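Section 4: Setting Up and Using the Ivia Descaling and Rinse System

4.1 Before You Begin

This section applies to all Ivia countertop hot water units supplied through the Hekville and Wornport distribution centres. It should be read in full before the first descaling cycle is attempted. Units installed in staff kitchens, meeting rooms and other shared areas are to be descaled by a person who has been shown the procedure and who has access to the isolating switch.

The service indicator on the front panel turns amber after 300 litres of water have been dispensed. The unit will continue to operate normally for a limited period. When 1000 litres have been dispensed without a completed cycle, heating is disabled and the display shows the code 1083.

CAUTION: Do not attempt to clear code 1083 by disconnecting the unit from the mains. The dispensed volume is held in memory and the code will return when power is restored.

4.2 Descaling Solution

Use only a citric acid solution intended for domestic or commercial hot water equipment. Vinegar, bleach and general-purpose bathroom cleaners must not be used. Damage caused by unsuitable chemicals is not covered by the Hajdu service agreement.

1. Read the supplier's label on the bottle and confirm that the product is suitable for stainless steel tanks.

2. Keep descaling solution apart from drinking water, cordial and other beverages at all times. Clear plastic bottles with screw caps are common to many of these products and are easily mistaken for one another on a shared bench.

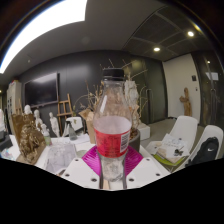
3. Measure 300 mL of solution into the jug supplied with the unit. Top up with cold tap water to the upper line.

4. Replace the cap on the bottle firmly and return it to a locked cupboard.

NOTE: Solution must never be decanted into an unlabelled container or into a bottle that has previously held a drink.

4.3 Running the Cycle

1. Switch the unit to Standby and allow it to cool until the temperature light goes out. In warm weather this may take longer than the period shown on the display.

2. Remove the drip tray and the filter cartridge. Set the cartridge aside on a clean, dry surface.

3. Pour the diluted solution into the tank through the filler opening. Do not exceed the maximum mark.

4. Place an empty container with a capacity of at least 3000 mL beneath the outlet.

5. Press and hold the Service button until the indicator flashes. Release the button. The pump will start and stop several times during the cycle. Intermittent noise is normal.

6. When the indicator stops flashing, empty the container into a sink with the cold tap running.

CAUTION: Liquid leaving the outlet may be hot. Keep hands clear and do not leave the unit unattended in any area to which children have access.

4.4 Rinsing and Taste Check

The tank must be rinsed twice with fresh cold water before the unit is returned to use. A third rinse is recommended in hard water districts.

1. Fill the tank to the maximum mark with cold water and press Rinse.

2. Discard all water dispensed. Repeat once.

3. Refit the filter cartridge, turning it clockwise until it locks, and slide the drip tray back into position.

4. Draw a small quantity of water into a plain white cup and check it for cloudiness, particles or odour. A light-coloured cup is preferred, as sediment is difficult to see against a dark glaze. Stir with a clean metal spoon if fine particles are suspected, and leave the water to settle.

5. Place a written notice beside the unit until the check has been completed. An adhesive note is sufficient.

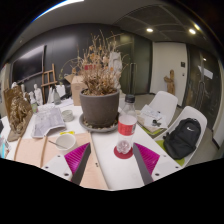 4.5 Resetting the Service Indicator

1. With the unit in Standby, press Service and Rinse together until a single tone is heard.

2. Confirm that the amber light has gone out. If code 1083 was displayed, confirm that it has also cleared.

3. Enter the month and the initials of the operator in the maintenance log at the back of this guide.

If the indicator does not reset, repeat the rinse procedure in 4.4 once only. Where the fault persists, switch the unit off at the isolating switch and contact the Hajdu service desk.

14 shares | 2 comments

Ivia Product Support, Wornport | Contact us | Copyright Hajdu. All rights reserved. | Back to top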